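Dravel standing desk converter – long-term review

Posted 23 January 2019

I have had the Dravel converter on my desk for most of a year now, which is long enough to say something useful about it. I bought it with my own money. The short version is that it does its job, the lift is good, the keyboard tray is not, and the instructions are poor.

For anyone who hasn't shopped for one of these, a converter is a platform that sits on top of the desk you already own. You raise it when you want to stand and lower it when you want to sit. It costs a lot less than a full standing desk and you don't have to get rid of anything. The downside is that it takes up space all day, whether you are standing or not.

Setup

The box is heavy. Two people should carry it, especially up stairs. Mine came mostly assembled, with the keyboard tray packed flat underneath. There are 8 screws for the tray and a hex key to go with them. The drawing in the booklet shows the left bracket upside down, so I put it on wrong the first time and had to take it off again. Look at the stamped arrows on the brackets and ignore the drawing.

Once the tray is on, you set the converter on the desk and that's it. There is nothing to clamp. The feet are soft rubber and have not marked the wood.

The lift

You squeeze two levers, one on each side, and the platform goes up on a pair of gas springs. It locks when you let go. The stops are close enough together that I never had trouble finding a height that suited me. With one monitor and a laptop it rises almost by itself. With two monitors you have to help it a little.

After all these months the springs feel the same as they did when new. The left lever has started to squeak. A bit of silicone spray on the pivot fixed that for a few weeks, then it came back.

One thing to check before you buy is how far the platform moves toward you as it rises. Some converters swing forward in an arc. The Dravel goes straight up, so you don't have to step back or worry about what is in front of it. This was my main reason for choosing it over the Draltirum, which is the one most people compare it with.

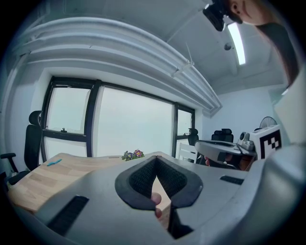 Depth matters more than width with any of these. Measure from the front edge of your desk to the wall, and then take off a couple of inches for cables. If your desk is shallow, the back feet end up close to the edge and the whole thing feels less steady than it should. On a deep desk there is no problem at all, and you can still keep a notebook and a few small things on either side.

Daylight is worth thinking about too. When you stand, your eyes are a foot or more higher than when you sit, and glare that never bothered you in the chair can land right on the screen. I ended up turning my monitor a few degrees and lowering the brightness in the afternoon.

The keyboard tray

This is the weak part. It hangs below the main platform on two arms, and it bounces when you type. If you have a light touch you may not care. I type hard and I noticed it right away. Tightening the screws helped some, and putting a folded cloth under the arms when the unit is all the way down helped a bit more, but that does nothing for you when you are standing.

The tray is also narrow. A full-size keyboard and a mouse fit, but a large mouse pad hangs over the side. Keith Tuhiwai, who works with me and has the same model, took the tray off after a month and keeps his keyboard on the main platform. That works if you are tall enough and your monitor is on an arm.

Stability

At sitting height it is solid. At full height there is some wobble from side to side, mostly when you lean on it. I don't lean on it, so I don't mind. If you like to rest your forearms while you read, you will feel it move.

Compared with the others

I used a Draltirum for two weeks at Murray McPhee's office while he was away. The tray on that one is better, wide and stiff, with room for a big mouse pad. The lift is worse. It takes real effort to get started and it comes out toward you as it rises. If you set your height once in the morning and leave it, the Draltirum is probably the better choice. If you go up and down several times a day, get the Dravel.

What I would change

A wider tray with a third support in the middle. A cable clip at the back, so the cords don't get pinched when the platform comes down – mine caught a charging cable in February and cut through the outer layer. A better drawing in the booklet.

I wrote to the company about the tray and got an answer in 2 days. They sent a set of thicker washers at no charge. The washers made a small difference.

Rating: 77 out of 100. Most of the lost points are for the tray.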